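Skitar Cooker Hood
Section 4: Cleaning the grease filter
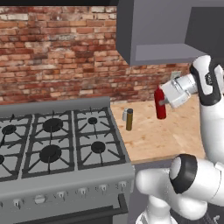
Fig. 11. Hood and gas stove against a brick wall.

Clean the filter after each 20 hours of cooking.

1. Switch off the hood and wait until the stove is cold.
2. Press the latch and take out the filter with two hands.
3. Put the filter in warm water with washing-up liquid. Leave it for one hour.
4. Rinse, and let it dry completely.
5. Put the filter back until you hear the click.

Note: The colour of the filter can become darker with time. It is not a fault.

Caution: Do not use the hood without the filter. Grease can enter the motor.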